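July
Vesela Vidmar and Damir Kovačević

Household Energy Use in Shared Student Housing

This report examines electricity use in shared kitchens at the Grestton residences. The project team surveyed 189 residents over one term and read the kitchen meters at 2 sites. Respondents were asked how often they cooked, for how many people, and whether they kept the lid on while simmering.

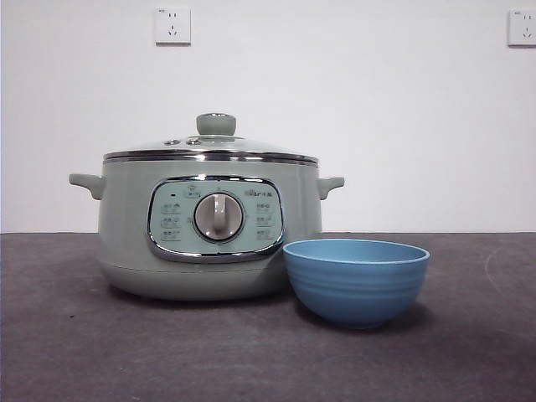
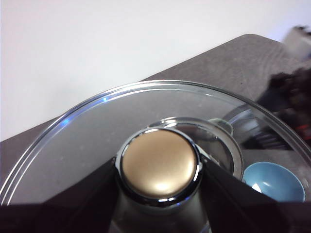 Of those surveyed, 70 said they cooked mainly for themselves. Meter readings were highest in the early evening – a pattern also noted by our supervisor, Valbona Stojanović, in her earlier work at Undmont. Residents favoured shared meals, although differing class timetables made these hard to organize. Costs are set out in the next section.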